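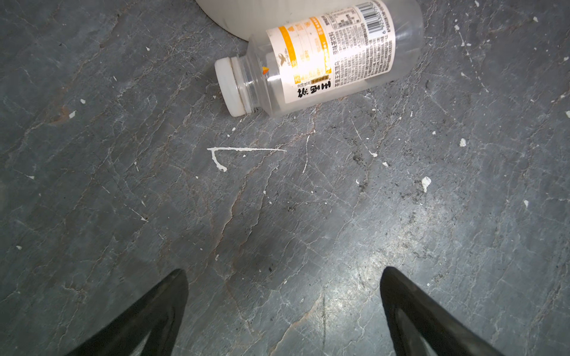
**티켓 2402 / 동아리 Vilard, 병 집기 과제**
상태: 보류 (닫았다가 다시 엶)
날짜: 16/02/2019

**증상**
누운 투명 페트병에서 인식 신뢰도가 들쭉날쭉함. 라벨(茶里王) 쪽은 잡히는데 뚜껑과 목 부분에서 윤곽이 자꾸 바닥 무늬로 새어 나감.

**해 본 것**
- 노출값 4,000으로 낮춤. 라벨 왼쪽 반사는 줄었다는데 로그만 봐서는 모르겠음.
- Sterell 필터 재설치. 변화 없음.
- 학습 데이터 약 15장 추가. 이걸로 해결됐다는 댓글이 달렸지만 재현 3회 중 한 번만 통과. 해결이라고 부르기 어려움.

**의심 가는 원인**
조명 탓이라는 의견이 많은데 동의 안 함. 회색 대리석 무늬 바닥에 흰 줄과 흰 조각이 흩어져 있고, 흰 뚜껑도 색만 보면 그것들과 별 차이가 없음. 병이 투명해서 아래쪽으로 바닥 결까지 비침. 색 기준 분할을 계속 쓰자는 근거가 뭔지 누가 좀 적어 주기 바람.

**다음 작업**
1. 같은 병, 같은 자세로 무늬 없는 매트 위에서 재시험
2. 라벨 중심이 아니라 뚜껑 방향으로 접근 각도 계산
3. Brirell 보정값은 3월 대회 전까지 건드리지 말 것

1번 결과가 올라오기 전에는 티켓 닫지 마세요.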